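Saturday job going spare? No, better than that! I need a second pair of hands at Okon, my toy and household swap shop in Tomalbridge, and I'd love it to be somebody local.

I started Okon because my own cupboards were bursting and I couldn't bear to throw out another perfectly good thing. You bring in what your family has finished with, you get points on a card, and you spend them on something another family has finished with. We have 210 members now, which is lovely, but I can't be at the till, in the stockroom and on the phone all at the same moment (I have tried).

The job is 17 hours a week, split over mornings, with a 2 pm finish so it fits round school pick-up. You'd be checking things in, pricing them up in points, wiping down, keeping the shelves looking tempting and having a good natter with whoever comes through the door. There's a fair bit of lifting and bending. Once a month we take a stall over to Daridberg, and I'd want you along for that if you can manage it. I pay your bus fare!
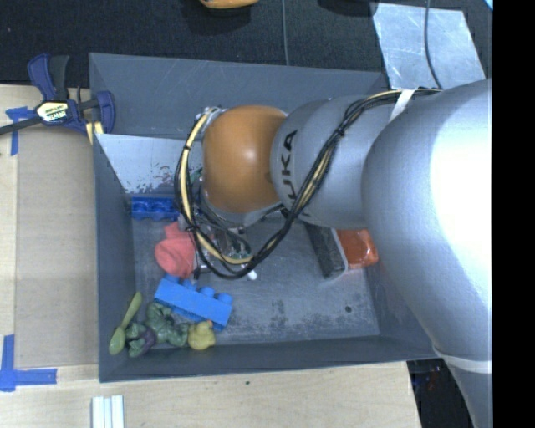
Toys and household bits in a dark grey bin.

You don't need shop experience. I'd much sooner have a person who says hello properly and can spot when a jigsaw box feels too light. If you can mend things, even better – I'm hopeless with a needle and there's a pile of teddies waiting. Sums in your head are handy, as our till is older than my eldest and sulks in cold weather.

You'll get 30 free points every month to spend as you like, tea and biscuits, and lunch from Wannasri next door when we've had a busy one (the noodles are very good). Pay is hourly and we'll talk about it when we meet.

To apply, just pop in before the end of July and ask at the counter, or put a note through the door with your phone number on it. Tell me a bit about yourself and the last thing you fixed, found or gave away. No CV needed, but bring one if you've got it. I'm hoping to have you started by the time the schools go back.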